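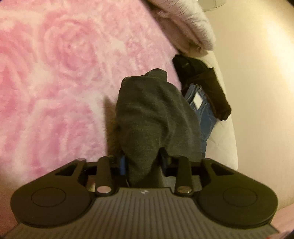 Jaws closed on the grey-green garment, what look like jeans and the black one next to it.

Hand-held gripper: pre-use safety checklist, home build, with my comments

Checked 12th January, before a sorting session on the bed. I go through this list every time I pick the thing up, and I type the comments up afterwards while my tea goes cold. Boris Omerović asked for a copy after he nipped his thumb on his own build, so I've tidied the spelling a bit (only a bit, sorry Boris).

1. Housings, left and right
OK. No cracks, and no rattle when I shake it by my ear. I did find a smear of grease on the left one and wiped it off before it went anywhere near the bedding. Learned that one the hard way with a pillowcase!

2. Pivot pins and caps
OK, after a nudge. One of the big inner pins had crept out by a hair, so I pressed it home and put a dab of Peltex on it. Look again next time. If it has moved, the pin comes out and gets replaced, no more dabs.

3. Linkage arms
OK. Full open, full close, 5 times, listening for the click I had before Christmas. No click. There is still a touch of side play on the right arm and I've decided I can live with it until March, when I'm stripping the whole lot down anyway.

4. Triangular gaps in the outer arms
WATCH. Everyone looks at the jaws and forgets these. They close up a fair bit as the arms swing, and a fingertip goes in very easily. I keep meaning to print a pair of covers – the first set fouled the arms and went in the bin. Until then, hands go behind the housings and stay there.

5. Jaw faces
OK. Strips still stuck down at both ends, no curling. I ran a scrap of old tights over them, and it came away without a snag, so no sharp edges. The adhesive is the Karagiannis stuff and it has held far better than the double-sided tape did.

6. Squeeze force
PASS, just. Kitchen scale test, roughly 3 kilos at full squeeze, and that is as high as I want it. It's uncomfortable on a finger but it doesn't break skin. (Yes, I tried. No, don't copy me.) If you change the spring, do this test again before you touch any clothes.

7. Work area
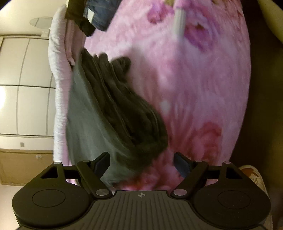
My rule for the bed is one layer of clothes, with nothing hard hidden underneath, and I pat everything down by hand before starting. Pockets get emptied too, after the coin that jammed a jaw in the autumn. Thick things with a lot of folds need the most patting, and the olive and grey-green one is a good case, with all those deep creases down one side where a button or a zip pull could sit quite happily. Jeans I check at the seams as well. Labels are fine, they just bend over. Shoes on the floor get a mark against them in my book, and there's a beige one down by the bed, so that's a FAIL for me on trip hazards. Move it before the next run, you lazy article.

8. Light
OK. The ceiling light and the Limemitz lamp both on. The wardrobe doors throw back a fair bit of glare, so I turn the lamp towards the wall if it gets in my eyes.

9. Grip and wrist
NEEDS WORK. My wrist was complaining after twenty minutes. The balance is still too far forward, and I've got an Eltar strap on order that should take some of the weight. For now I put it down between batches, jaws open, well back from the edge of the bed.

10. Putting it away
OK. Jaws open, wiped down, top shelf, out of reach of my nephew, who thinks it is a dinosaur.

Result: fine to use, with items 4, 7 and 9 still open. I'll do the shoe tonight and the covers when the printer is free. Boris, if yours has the older pins, please do item 2 first and tell me what you find.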